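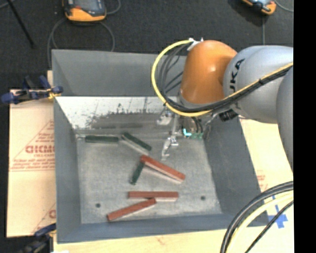
Bin picking has been studied for decades, and Flora Buchanan is wary of anyone who calls it solved. Her group at Ogilvie has spent the past two years on a narrow part of the problem: how an arm should choose its first grasp when the parts are long, thin and lying across one another in a metal bin.

The method is called Lolter. It takes a depth image of the bin, proposes grasps for every block it can find, and then ranks them by what each grasp is likely to do to the blocks that stay behind. Most rankers score the grasp alone.

"A grasp can be perfectly good and still be the wrong one to make," Buchanan says. "If you pull out a block that is holding up the end of another, the second block moves, and your next estimate of its position is out of date. If it slides against a wall, you may not be able to get a finger down beside it at all."

The test parts are plain rectangular blocks in green and red. The colours are for the people reviewing the recordings. The ranker works from depth only and has no access to them. Sutrisno Rondonuwu, who wrote the ranker, chose blocks over real castings after an early round of trials in which nobody could agree on why a pick had failed.

"With a casting you have pockets, edges, odd mass distribution," he says. "With a block, if it rotates in the fingers, you know you were off centre. There are fewer arguments."

Reflection from the metal gave more trouble than the geometry. Bare, sloping walls send the projected pattern back on to the floor of the bin, and the camera then reports surfaces that do not exist. Rondonuwu's first answer was to paint the inside matt grey. Buchanan refused, on the grounds that the bins in use at any factory would be scratched and shiny. The walls are now modelled from a scan of the empty bin, and any depth reading that falls within 8 millimetres of the model is discarded. A block lying flat against a wall can be lost this way.

"It is a crude fix," Rondonuwu says. "We accept some missed blocks – they usually turn up again once something next to them has been taken."

The comparison itself was simple. The group ran 1000 picks, split evenly between Lolter and a ranker that scored each grasp in isolation. Success on the individual pick was nearly the same for both. The difference appeared late in each bin, when few blocks were left: the isolated ranker stopped with blocks it could not reach in 35 of its runs, and Lolter in 8.

Buchanan does not want too much read into the figures. Every run used one bin, one gripper and one size of block, and the starting piles were tipped in by hand. Planning time also went up, as each candidate has to be checked against its neighbours.

"If your bin is full, you gain very little," she says. "There is always something on top that is easy to take. Our result is about the last few parts."

The next set of trials will use blocks of mixed length. Rondonuwu expects the contact estimates to get worse before they get better, and has set aside July for recalibration.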